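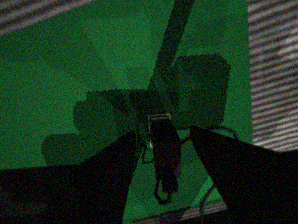

Green against grey stripes.

I gave up on my to-do list app just before Christmas, and I've been boring everyone with it ever since. It had 338 things on it. Three hundred and thirty-eight! Some of them went back to when I still lived in Cordeiro, including "ring Marina about the shelf", and Marina has moved house twice since then (the shelf stayed behind).

So I bought a pad of paper. My view now, and I'll defend it at any dinner table, is that a list ought to hurt a bit to write. If I have to copy "descale kettle" out by hand every morning for a week, by Thursday's page I'm so sick of the words that I go and descale the kettle.

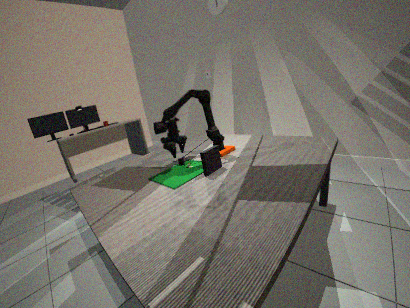 My friend Barnabás thinks this is daft. He says an app reminds you and paper just sits there, and he's right, I did miss the dentist. But the app reminded me of everything in the same cheery little ping, the dentist and the birdseed alike, and after a while I swiped the lot away without reading.

Paper runs out, too. I get to the bottom of the page and have to decide whether sorting the photos really deserves a second sheet. It never has so far. The photos are fine in their box. 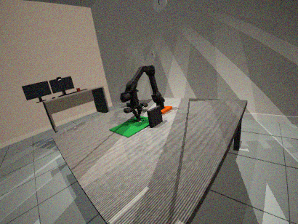 Athina Kokkinos

I'm not saying bin your phone. Shopping is better on a phone, I'll give you that, especially when somebody at home can add the milk while you're already in the queue. It's the big vague stuff that goes bad in there. "Learn Greek properly." "Sort out loft." They look so tidy on a screen that I felt I'd half done them.

My loft is still a disgrace, by the way. It's on tomorrow's page.

Print this article | E-mail to a friend

Recent opinion
Bring back the long lunch
Why I still post my letters
The trouble with matching mugs

Contact us | © 2024 Jivedell | Back to top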